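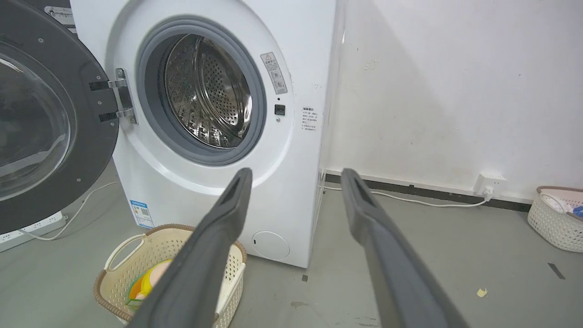

Front-loading washing machine with the door open.

Documentary Film: Theory and Practice
Unit 2: The Long Interview
Handout, February 8, 2022

Reading and viewing before class

Watch "Gokgate" through once without taking notes. It runs 54 minutes. Then watch the opening again, up to the first title card, and write down every point where you think the picture or the sound has been cut. The film is on the course drive. The transcript is in the same folder and follows the full recording, so it is much longer than the finished film.

What we mean by a long interview

A long interview is a recorded conversation in which one person talks at length on a subject and the film keeps most of the talk. The person may be an expert, a witness, or someone looking back on a working life. News programs use interviews too, but usually as short quotes inside a report. In the long interview the talk carries the film, and the other material is there to support it.

Some of these films were planned as films. Many were not. A conversation gets recorded for research, for a radio program, or for a longer project that runs out of money, and the tapes sit on a shelf. Years later someone goes back to them. The editor of such a film may have had no say in how the interview was recorded and may have no way to ask a follow-up question.

"Gokgate" is a case of this kind. The recordings were made in Ernance for a television series on public debt that was dropped in January, before the second episode was shot. Grekum, the company that held the tapes, passed them to the Varela archive, and the film was cut from the archive copies 20 years after the recording. The person speaking is a retired bank clerk. We will not go into the arguments about debt in this unit. We are looking at how the film is put together.

The position of the interviewer

There are a few common choices.

The interviewer is seen and heard. The viewer can judge the questions as well as the answers. This takes up screen time, and a nervous or talkative interviewer can take over.

The interviewer is heard only. The subject looks slightly past the lens and a voice comes from beside the camera. It keeps the sense of a conversation.

The interviewer is removed. Questions are cut and the subject is asked to answer in full sentences ("The bank closed in the spring" and never just "In the spring"). If this was not arranged on the day, the editor often has to leave in a question or write a title card.

In "Gokgate" the questions are mostly removed, but a few are kept near the end. Think about why those ones stayed. The transcript will help, as it shows which questions were asked in the same stretch and dropped.

Cutting speech

People repeat themselves, start sentences over, and leave thoughts unfinished. Nearly every interview film cleans this up to some degree. The usual tools are:

Removing a pause or a false start inside a sentence.
Joining two answers on the same subject given at different times.
Moving an answer to another place in the film.
Letting the sound run on under a different picture, so the cut is not seen.

The first is rarely argued over. The second and third can change what a person seems to be saying. A sentence that was a reply to one question may end up looking like a reply to another. When you join answers, go back to the transcript and read the full passage around each one. If the speaker added a condition or a doubt, and your cut takes it out, you have changed the meaning.

A visible jump cut tells the viewer that something is missing. Some directors leave jump cuts in for that reason. Others put a short piece of black between answers. Both are acceptable for the exercise in this unit. Pick one method and stay with it.

Silence

Do not cut every silence. A pause before an answer can tell the viewer that the question was hard or unwelcome. It can also mean that the speaker was reaching for a glass of water, and the sound alone will not always tell you which. Check the picture before you decide to keep a pause for effect.

Room sound matters here as well. Every room has its own background noise, and if you cut to complete silence the viewer will notice the drop. Record a stretch of the empty room before you pack up. Students forget this every year and then try to build it from the gaps between words, where there is usually a breath or a chair in the way.

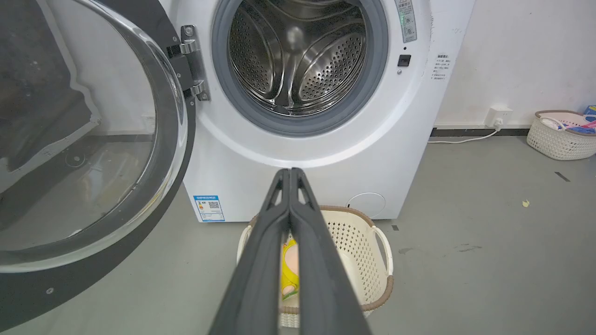 Date of recording and date of release

When an interview is released long after it was made, the audience knows things the speaker did not. A remark about the future may now sound wise or foolish. The film has to decide how much help to give. A title card with the year is the least you should offer. It should come early, before the viewer has formed an idea of when the talk took place.

Be careful with music and with freeze frames at moments that later events have made important. They tell the audience what to feel about a remark the speaker may have made in passing.

If the speaker has died since the recording, say so plainly on a card, at the start or at the end. Placing it at the start changes how the whole interview is heard. We will compare both versions in class.

Consent and rights

A release form signed for one program does not always cover another. Read the form. If the wording is limited to a named series, you need a new agreement with the speaker or the family. Archives will normally tell you what paperwork came with the tapes, but they do not clear the rights for you.

Exercise

Work in pairs. Each pair gets one section of the "Gokgate" transcript and the matching footage. Cut it down to 2 minutes. Keep at least one of the interviewer's questions. Hand in the cut with a log listing each edit, the time code of the source, and one line on what was left out.

The exercise is marked out of 100, and 20 of those marks are for the log. A cut handed in without a log will not be marked until the log arrives.

Bring headphones to the next session.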